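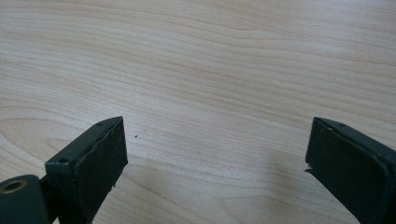 How to Clean and Care for a Light Wood Veneer Tabletop

Veneer is a thin layer of real wood glued to a core. It can be cleaned and waxed like solid wood, but it can't be sanded hard and it doesn't like standing water. These steps are for pale tops with a clear, low-sheen finish. If your table came with a care sheet, follow that first.

What you need

Two soft cotton cloths, white or undyed
Mild dish soap
A small bowl of lukewarm water
A soft brush for dust in corners and joints
Clear paste wax (I use Dorier)
Masking tape, if you plan to do a repair
Wood glue and a thin blade, same reason

Check the finish

Put one drop of water on a spot near the back edge and leave it for five minutes. If it beads, the finish is sound and you can go on. If the wood darkens under the drop, the finish has worn through. Dry it right away and skip the soap step. A bare top needs a new coat of finish, and wax will not do that job.

Find the grain direction

Look across the top from a low angle with light coming from one side. On a plain-sliced veneer you will see long wavy lines and, often, a set of nested arches or loops. This is called cathedral grain. The arches confuse people, who try to wipe around them. Ignore them and follow the long lines. All wiping and waxing goes the length of those lines.

Cleaning

1. Dust the top with a dry cloth. Grit left on the surface will scratch when you wipe.
2. Add a few drops of soap to the bowl. Dip a cloth and wring it out as hard as you can. It should feel cool and leave no drops.
3. Wipe with the grain in overlapping passes. Do one half of the table, then the other.
4. Wipe again with a cloth wrung out in clean water.
5. Dry right away with the second cloth. Go over the edges twice. Water gets under veneer at the edges before it gets in anywhere else.

Don't use vinegar, ammonia glass cleaner or scouring powder. Spray furniture polish with silicone looks fine for a while but makes refinishing hard later on.

Marks

White rings are moisture in the finish. Leave them alone for a day or two and see if they fade. If not, rub lightly with a dab of the paste wax on a cloth, with the grain.

Black rings have gone down into the wood. They don't come out with cleaning. Teresa Leitão, who refinished my dining table, told me to leave mine alone, and I did.

For crayon or sticky residue, use a little mineral spirits on a cloth. Test the back edge first and keep a window open.

Waxing

Wait until the top is fully dry, overnight if the room is cold. Put a small amount of wax inside a folded cloth and work it on thinly. Let it haze for 18 minutes, then buff with a clean cloth. My first few tries came out streaky from too much wax. If yours does, buff it again with more pressure before adding any more.

Twice a year is enough for a table in daily use. I do mine in July and again in the winter.

Lifted edges

Press along the edge with a fingertip. A loose spot clicks or gives slightly. Slide a little wood glue under it with the thin blade, press it down and wipe off what squeezes out. Tape it, lay a piece of wax paper over it, then clamp a flat scrap of wood on top. Leave it for 24 hours. Pull the tape off slowly, with the grain, so it doesn't take splinters with it.

Bubbles in the middle of the top are harder. A small one can be slit along the grain and glued the same way, with weights in place of clamps. For anything bigger than a quarter, call a furniture repair shop.

Last updated December 2022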